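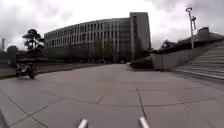

Fig. 5. Start of the plaza leg, steps on the right.

Section 4 – First outdoor run, plaza route

Read the whole section before you power anything. You need sections 1 to 3 finished and signed in the club log. If your Madow board still throws the yellow fault light, go back to 3.6, don't come out here with it.

What to bring

Rover, both batteries, charged
Handset with the Oshima receiver paired
Laptop with the route file (gomthorpe_plaza, newest one on the club drive)
Tape, hex keys, chalk, tape measure
Rain cover. Bring it even if the forecast is good

4.1 Before you power on

1. Put the rover on the paving with the two front posts facing along the path, toward the curved building. Line it up by eye with the slab joints. Close enough is fine, the software sorts out the rest.
2. Check the posts are tight. Grab each one and wiggle. If it turns, hex key, quarter turn, wiggle again.
3. Wipe the lens. Sleeve is OK, paper towel is not.
4. Battery in, strap over, strap tight.
5. One person on the handset, one person walking beside. Never one person doing both.

CAUTION – Keep the steps on your right and stay well left of the wall beside them. The rover can't climb and it does not know what a stair is. Same goes for anything parked on the left, scooters and so on. Give it room.

4.2 Power on and check

6. Hold the main switch until the second beep.
7. Wait 60 seconds. The compass needs it. Don't bump the rover, don't turn it, don't lean on it.
8. Open the video window. Both posts should show at the bottom edge of the picture. If you only see one the camera has been knocked sideways – loosen the bracket, straighten, tighten.
9. Straight lines look bent near the sides. Normal for this lens. Leave the calibration alone.
10. Press the stop button on the handset once. Motors should click off. Reset and carry on.

Note: if step 10 doesn't work you are done for the day. No exceptions, no "just a quick lap".

4.3 Manual leg

11. Set the speed limit to 8. It's a dial number, not km/h.
12. Drive 50 metres along the path by hand, nice and slow, logging on.
13. Stop. Check the log file is growing. If it says 0 KB the card isn't seated.
14. Drive back and park on your chalk mark.

Do this leg every time you change a wheel, a battery tray or the route file. Boring but it catches most things.

4.4 Auto leg

15. Load the route file. Check the name. Old Cumness files still load without any warning and will send you the wrong way.
16. Switch to AUTO. Thumb stays on stop.
17. Walker goes beside the rear wheel, not in front. In front you are an obstacle and it will brake for you.
18. On the hedge stretch, watch the gap to the kerb. The rover should hold a steady line with the kerb on its left and the lawn off to the right. 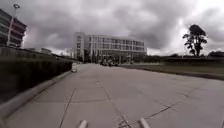
Fig. 6. Hedge stretch. Kerb on the left, grass on the right.

19. Slow down for cracks and rough joints like the dark one low in Fig. 6. Drop the dial by one or two, go over, bring it back up.
20. If it drifts toward the grass, stop and take over by hand. The lawn edge is close in colour to the paving on dull days and the edge finder gets confused.
21. End the run well before the parked vehicles at the far building. Hit stop, then switch to MANUAL, then turn around. In that order.

CAUTION – Maximum run is 300 metres on one battery. After that the voltage sags and steering goes mushy before the warning comes up.

Note: grey sky is good for testing, no hard shadows to fool the camera. Rain isn't. First drops, cover on, go in.

4.5 Packing up

22. Stop logging before you cut power or the last file is lost. Please read that one twice.
23. Main switch off, battery out, strap back on its hook so it dosen't drag.
24. Copy logs to the club drive the same day. Folder name is month and team, eg February_team2.
25. Write up anything odd in the club log, even if you fixed it.

Batteries go on the charging shelf, not in your bag. Section 5 covers changing the route file and adding your own waypoints.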